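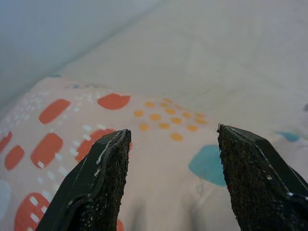 **Droster printed cotton, by the piece**
Pale pinkish-cream ground, red-orange blobs, yellow dots

Back in stock from June. Last batch went fast so if you want matching pieces order them together, the dye shifts a little between runs and we can't match to something you bought last year.

**Quick specs**

- 100% cotton, mid weight, soft from the first wash
- Piece size: 14 x 14 in
- Thread count 400
- Hemmed all four sides
- Shrinkage: up to 2% in the first wash, less after
- Made for us by Tudose, sold only through Gustadmont

**The print**

Drawn by Chiyo Sugiyama. Big rounded shapes, playful, no repeat you'd notice on a piece this small. Every piece is cut from a different spot on the roll so the blobs land where they land. Can't pick placement, sorry. Please don't write it in the order notes, the packers don't see them till the box is shut.

Want it plain? Same cloth comes in solid cream, see the Tosport page.

**Good for**

Doll bedding, small cushion fronts, napkins, wrapping a gift, covering a bread bowl. One customer stiched four together for a crib-size play mat and it held up fine. Too small for a real pillow, we get asked alot.

**Care**

Machine wash warm, colors together. Tumble low or hang. Iron on the back side of the print. No bleach. Red-orange may bleed a touch the first time, so keep it away from your white shirts.

**Ordering**

Single pieces or packs of 2. Orders in by noon Friday go out same day, after that it's Monday. Returns within 14 days if unwashed and uncut. Packs come back as packs, we can't take half of one.

Swatches: free, one per address, just pay postage. Allow a bit longer for those, they go out by regular mail.

Bigger cut sizes coming, no date yet. Sign up on the stock list and you'll get one email when they land.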